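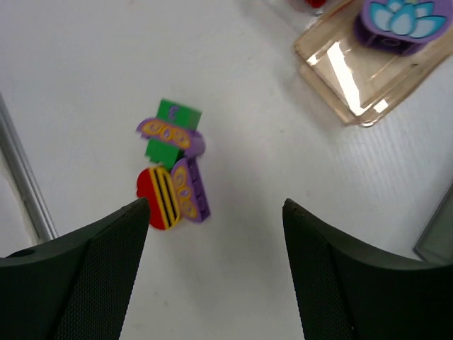
4. The wrist camera, the fingers, and the tray

4.1 Where the camera ended up

I went back and forth on camera placement more than on anything else in this build. The first version of Prisa had one camera on a pole next to the bench, looking down at everything, and it was fine for big moves and useless for the last little bit before a grasp. The arm itself would get in the way. Every time the gripper got close to a toy, the pole camera was looking at the back of the wrist, and the policy was more or less guessing from there on in.

So I moved to a small camera on the wrist. Figure 2 is the view the policy gets from it, and if you're building something similar I'd spend a while with it, since nearly every choice in this section can be traced to what does and doesn't fit in that view. The two fingers come in from the bottom corners, tips pointing in toward each other, and the gap between them stays clear when the gripper is open. That last part took some fiddling! With an earlier bracket the camera sat lower and I lost most of the tabletop behind the finger bases. Tilting the camera forward and moving it back up the wrist gave me the angle I have now, where I get the fingers, the table between them, and a good stretch of the table beyond.

The price is that the fingers take up a lot of the view and they never leave it. Tudor Costache, who built the Mevo arm with me at Eberhard (the shared workshop in Havuvville where all of this was done), was worried that the model would waste its effort on them. I had the same worry for a bit. I tried masking the fingers out with flat gray before training, and the masked version was worse at lining up, so I took the mask off again and left it off. My guess is that having the tips in view gives the policy a ruler. It can see how far a brick is from a fingertip directly, with no need to know where the camera is bolted. I haven't tested that guess properly and wouldn't want anyone to cite it as a finding.

Focus is the other thing. The camera has a fixed lens, and I set it by hand with a screwdriver and a lot of patience. Toys on the table come out a bit soft, as the assembly in Figure 2 does. I used to chase this. I'd refocus for the table, and then the fingers went mushy, and the grasps got worse. These days I live with slightly blurry toys. The colors and outlines come through well enough, and color is doing a lot of the work here anyway.

4.2 Finger pads

The inner faces of the fingers carry a fine crosshatch. I started out with smooth faces and they were hopeless on toy bricks, which are slick and have flat sides that love to rotate the moment you pick them up off center. Adding texture helped right away. I tried a coarse pattern first and it caught on the edges of bricks, so that a brick would hang from one finger after the gripper opened and then drop wherever it pleased. The fine pattern lets go cleanly most of the time.

The narrowed tips were Tudor's idea. Our early fingers were blunt, and they couldn't get in next to a piece that was lying close to another piece without pushing the neighbor away. With narrow tips the gripper can come down beside a wing or a brick and get some purchase on it. You do lose contact area, so a long piece picked up by one end will droop. For this task I'll take the droop.

I kept the fingers dark on purpose. On a white table a dark finger has a hard outline in any light the workshop throws at it, and none of the toy pieces I use are that color. A set of light fingers looked much nicer on the bench and confused everything as soon as the sun came around.

4.3 The toys and the task

The task is a cleanup task: take something built from toy bricks, pull it apart or pick it up whole, and put it in the clear tray. The builds I use are small and odd on purpose. The one in Figure 2 has a green brick running through it, a red rounded piece with yellow and black stripes, and purple wing pieces with yellow decoration, and taken together it makes a kind of bee or butterfly lying on its side. I like this one as a test because it has no good side. The wings stick out at angles, the red piece is rounded at the end, and the green brick gives you the nicest flat faces but is partly hidden behind a wing. Depending on how it lands, the best place to grab it changes completely.

Printed pieces are harder than plain ones, at least for my model. A striped or patterned face seems to get treated as several small objects when the policy is young (I mean after few demonstrations), and the gripper will hover over a stripe like it plans to pick up just the stripe. More data fixed that. I didn't need any special trick, only more variety in how the pieces were turned when I recorded them.

For each demonstration I dropped the build on the table by hand, let it lie however it fell, and drove the arm with a pair of game controllers' worth of sticks wired into one ugly box. I recorded 844 demonstrations in all, spread out between January and the last session on 14/06/2020. Plenty of the early ones are clumsy. I left the clumsy ones in if the toy got to the tray in the end, since a policy that has only ever seen smooth driving has no idea what to do after a slip.

4.4 The clear tray

If I were starting over I might pick a different tray. A transparent container on a white table is a mean thing to ask a camera to find. What the camera mostly gets is the rims, a slight amber tint, and reflections, and the reflections move when the wrist moves. In Figure 2 a bright streak runs across the bottom of the tray, and from the policy's point of view that streak is one of the strongest features anywhere near it. Early on I saw the arm follow a streak like that and let go of a brick short of the rim. It did this again and again and I thought my calibration was off. I spent a whole evening redoing the calibration (which was fine) before I thought to hang a cloth over the lamp.

I ended up keeping the lamp as it was and varying the tray instead. During recording I turned it to a new angle between demonstrations, and I often left a piece or two already sitting in it. A piece in the tray gives the policy something solid to look at. The purple piece with the light blue lotus flower spent a lot of time in there, partly because it reads well against the clear plastic and partly because I'm fond of it. The downside showed up later: with a piece already in the tray, the arm tends to aim for the piece and drop the next one on top of it. For cleanup that's harmless. For anything where the order or the spacing matters it would be a real problem.

The tray also isn't always fully in view. When the gripper is down near a toy, the tray may be half out of the picture, and once the fingers close and the wrist lifts, it comes back in. I give the policy a short history of views so that it can carry the tray's position across that gap. Without the history it would lift, pause, and drift off to one side as though it had forgotten why it picked the thing up.

4.5 Timing

There's a delay of 300 milliseconds between the camera seeing something and the arm doing anything about it. Most of that is the old desktop computer under the bench, and the rest is my own message handling, which I wrote in a hurry. It sounds terrible, and for catching a rolling ball it would be. For toys lying still on a table you can get away with it provided the last part of the approach is slow. I capped the wrist speed near the table and let the arm move freely higher up. Tudor wanted the cap gone and we tried a session without it. The fingers hit the table hard enough that we had to check the mounting screws, and the cap went back in.

I did train one version on views shifted in time to match the delay, and it made the motion smoother but didn't change how often a grasp held. I've kept the shift in because a smoother arm is more pleasant to stand next to.

4.6 How I scored the trials

I ran 166 trials with the final policy. A trial starts when the build is dropped on the table and ends when every piece is in the tray, or when I stop it. I stopped a trial when the arm pushed a piece out of reach, when it hovered over the same spot without closing, or when the fingers got wedged under a wing. Pieces that came apart on the way were fine by me as long as they all got picked up afterward. A piece left balanced on the rim did not count, and I wrote those down separately, as they say more about the tray than about the grasp.

I scored from the bench with a notebook and then went back through the wrist recordings to check myself. The recordings changed my mind on several trials. A few I'd called slips were cases where the fingers had closed on nothing at all, with the toy just past the tips, and from where I was standing the two look the same. From the wrist you can tell them apart easily. I'd recommend scoring from the wrist view first and using the notebook as the backup, which is the opposite of what I did. The breakdown by failure type is in the next section, along with the trials where I swapped the builds for ones the policy hadn't seen.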